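Speaker notes: Warehouse Equipment Briefing, Wosham depot
Presenter: Razia Bugti

Welcome staff and confirm that everyone has signed the register.

Opening point. The depot now has 17 hand trucks and 6 pallet trucks in service. Each must carry a current inspection tag.

Loading. Heavy cartons go at the bottom, against the back plate. Loads should not rise above the user's line of sight.

Pause for questions. Omar Matar will take those on tires and wheel bearings.
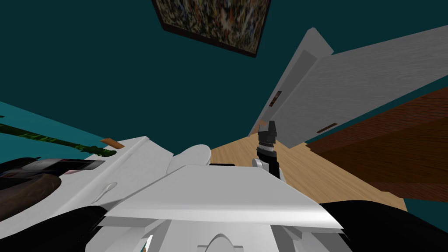
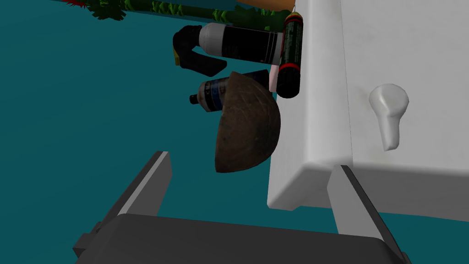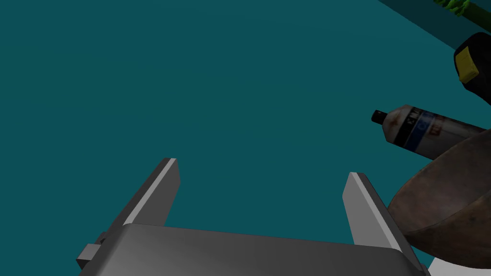
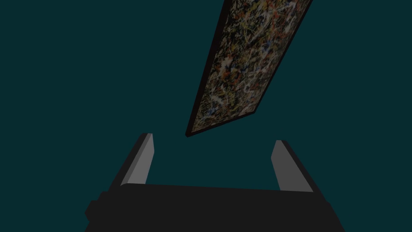

Storage. Trucks are to be returned to the marked bay at the end of each shift, with handles upright. Faults are reported to Puspita Raju on the yellow form, and the truck stays out of use until she has signed it off.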